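2024-07-16

Finished the contact filter today, or at least got it to where I can leave it running overnight without watching the log. The generator now rejects any trajectory where a fingertip goes more than a set depth into a collision mesh for two consecutive steps. Before the change we were keeping 2,013 episodes from the bimanual kitchen set. After it we keep 1,343. The loss is larger than I wanted, but I replayed a sample of the rejects and most of them deserved it. Fingers inside the board, fingers inside the counter, one case of a thumb passing through the slice and coming out clean.

Balthasar thinks the depth threshold is too strict for thin objects and he may be right. A slice is only a few millimeters thick, so a penetration that is harmless on a bowl is half the object here. He wants a threshold scaled to the smallest dimension of the mesh. I said I would try it once the baseline is frozen.

Spent the rest of the morning on the slice pick. The right hand has to come in over the board with the fingers curled down and get the thumb beside the slice before anything closes. The left hand stays open and out of the way until the right one has lifted. The policy from Kureo handles the approach well enough and then has trouble in the last stretch, where the thumb is next to the slice and the fingers are still above the wood.
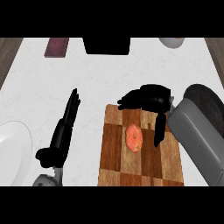 The thumb error at pregrasp is mostly lateral. I plotted it against slice position and there is a clear trend: the farther up the board the slice spawns, the more the thumb lands to the right of it. My guess is the wrist joint limit. The forearm comes in on a diagonal, and near the far end of the board the wrist has little rotation left to square the hand. The retargeting then spends its error budget on the thumb, which has the lowest weight in the cost. Raised the thumb weight and reran a batch of 123 spawns. Lateral error dropped, but the index finger now touches down early in 13 of them. So the error has moved to another digit and the wrist is still the real constraint.

Options as I see them:
Move the right base outward and accept worse reach on the left side of the board.
Let the torso yaw, which Gruber supports and Cestero does not.
Restrict the spawn region to the near two thirds of the board. Cheap, and I dislike it.

Marlies wants the evaluation protocol fixed before anyone touches the base pose, otherwise the September numbers will not compare with the earlier ones. Agreed. Wrote down the spawn seeds and the success criterion (slice clear of the board, held for one second, no contact with the other hand) and put both in the Stoder repo under eval. Plates and bowls keep their current poses. Only the slice is randomized.

Friction on the slice is still a placeholder value. It should be lower than the wood and I have it equal. Ask Balthasar for the number he used in the spring runs.

Overnight: scaled threshold off, thumb weight at the new value, full seed list. Check disk space first.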